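Kundgate allotments get their water back after a dry September

If you've walked past the Kundgate plots lately you'll have heard the news already, probably shouted over a hedge. The water is back on! I went down at eight in the morning to see the first tap opened, and there was a proper cheer, followed by a queue.

For anyone who missed the saga, the old main under the Tamside end gave up at the start of the month. It was an iron pipe laid in 1862, when the site was still a market garden, and it had been patched so often that the engineers from Tikilum said they couldn't find a sound length worth keeping. So out it came, all of it, and for 28 days we had no supply at all apart from the butts and whatever people could carry from home.

I'll admit I was one of the grumblers. My plot is right at the top, past the compost bays, and lugging water up that slope twice a day did my shoulders no good whatsoever. My beans went over early, the lettuces bolted, and I lost a whole row of late spinach that I'd been rather smug about. The squashes sailed through as if nothing had happened, so that's what we're eating now — squash soup, squash curry, squash on toast (better than it sounds).
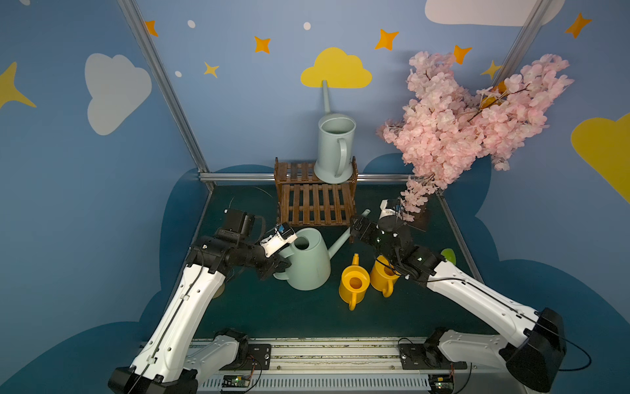 The new pipe is blue plastic and runs along the main path instead of under the plots, so the next repair shouldn't mean digging up anybody's rhubarb. There are 36 taps, which works out far better than the old arrangement where half of us shared one dribbly standpipe by the gate. Each has a push-down top that shuts itself off. It's stiff, and there were a few complaints about that within the first ten minutes, but I'm told it will loosen up with use.

Hoses are still not allowed before six in the evening, and the rule about not leaving them running unattended stays as well. Tikilum will be back in a fortnight to check the joints and put the turf right along the Tamside fence, where it looks a bit of a battlefield at the moment. Please keep barrows off that stretch until they've finished.

Rents aren't going up this year to pay for it, which was the question everybody was asking in the queue. The plant nursery at Maruyama has also offered 100 winter cabbage plants to people who lost crops, first come first served, from the shed by the lower gate. I've put my name down for six. They want planting soon, while the soil's still warm, and for once I'll be able to water them in without a trek down the hill.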